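Open day at Moncombe, laundry station
26/11/2023

I spent most of my time at the Stastham open day in front of the laundry station. The setup is two arms facing a front-loading washing machine, with a basket on the floor and a soft toy as the test item. Each arm carries a gripper and its own small camera. The Gera software takes those feeds plus a view from higher up.

The washer, from the higher view and then from a gripper camera:
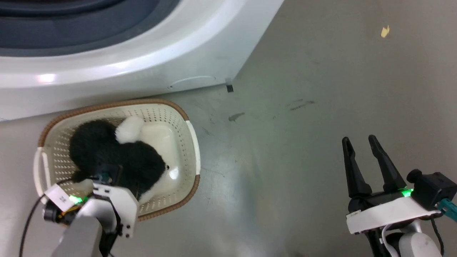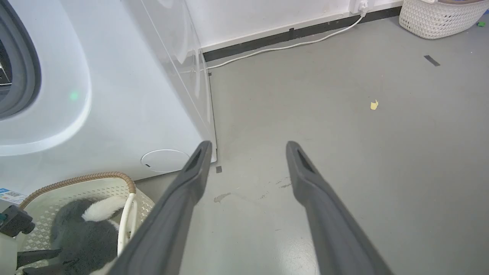
According to the handout, the policy was trained on 2000 episodes and the operators allow 35 seconds per transfer before a reset. I asked how it copes with a different basket height. The answer was that they had tested 42 mm of variation and had no numbers past that. Fair enough. Grip force is fixed for now, with closed-loop control planned for February. I would like to see it handle a wet towel, where the load shifts after the lift. The Yuen bench next door was down for calibration, so I have no notes on it.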